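Moving the workshop, part whatever

23 Jul 2025

Quick one tonight, still have boxes to tape. We got the keys to the new place on Stalach Road and I have until the end of the month to be out of the old one. Rent there was going up to 800 and I said no thanks. Should of left two years ago.

What's moved so far

The bench. The drill press. Most of the wood rack, minus the long boards that won't fit in the van. Vitalii Panasiuk came over with his trailer and we did 14 trips between us, him complaining about my knots the whole way. Fair. They were bad knots.

Paint is all going to the recycling place in Mendby. I had cans in there older than my marriage. Some of them had turned to rubber, one had no label and I'm not opening it to find out.

What I'm getting rid of

Anything I haven't touched since last October. That was the rule. Lasted one evening. I kept the broken clamps (they can be fixed), the spare saw handles (they're nice) and a Moser catalog with every page falling out. No good reason, I just like the drawings.

But the jars are gone. My dad kept screws in jars and so did I, and every single move one gets dropped. This time it was brass ones, all down the steps. Found the last few with my socks on.

Screws go in small drawers now. 96 of them, two cabinets off a hardware store that closed. Labeling them is a winter job – I've done a row and I already hate my own handwritting.

Scrap and offcuts

Short wood goes to my neighbor for her stove. Metal I keep, always, down to pieces the size of my hand. Big open sheet-metal bin for that. Scratches don't matter one bit, and with a bin you tip the lot in and sort it never. Tried crates, the bottoms fall out. Tried a barrel and ended up head down in it looking for a bit of angle iron. 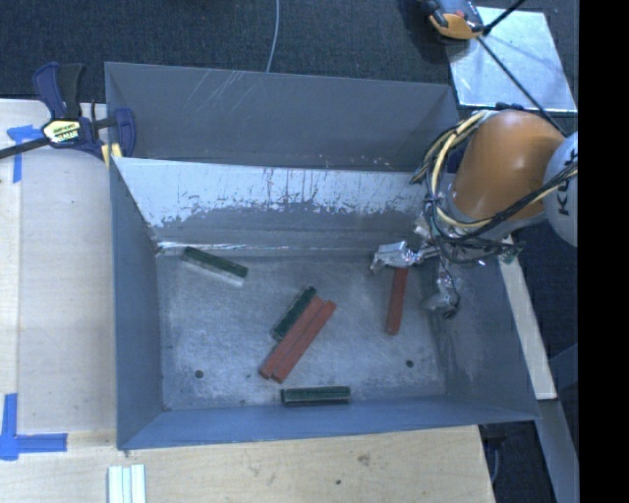
Still to do

Power. The electrician quoted 642 for two more outlets and a proper light over the bench, which hurts but I'm not doing it myself again. Lock on the side door sticks. Ustora, the landlord's outfit, say they'll send someone, no date.

Then the long boards. If anybody reading has a roof rack and a free morning, I pay in coffee and decent rolls. Email's on the about page. Going to bed – back is killing me.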